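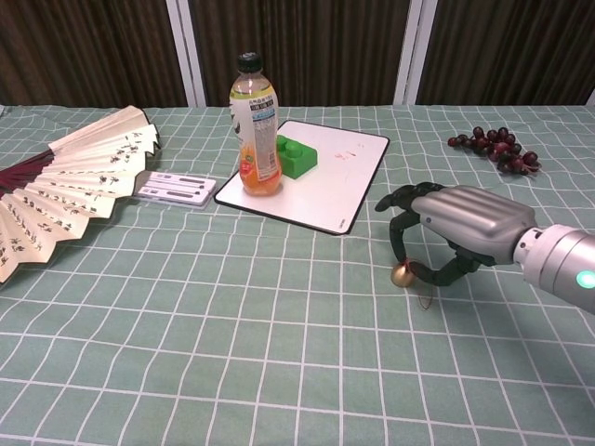

Kilwood Community Rooms: The Table Displays
Friday, July 31, 2020
By the Kilwood Programs Office
Reading time: 1 min

The Kilwood Community Rooms are open to local groups for talks, craft sessions and small exhibitions. This page presents one of the tables in the Hornmont Room, with notes on the furnishings and the objects placed on it.

The cloth
Light green, with a grid of thin white lines. Dark brown curtains hang behind the table between white posts.

The fan
A folding fan, opened wide. Its pale paper leaf carries columns of dark calligraphic characters, and the ribs are dark red.

The board and cases
A white square board with rounded corners and a thin black border – beside it, two flat white cases, one on top of the other.

The bottle
An orange beverage in a clear bottle with a black cap. The label is printed in Chinese characters and shows an orange fruit.

The Hornmont Room seats 15. Groups wishing to reserve a table for October should apply to the Programs Office.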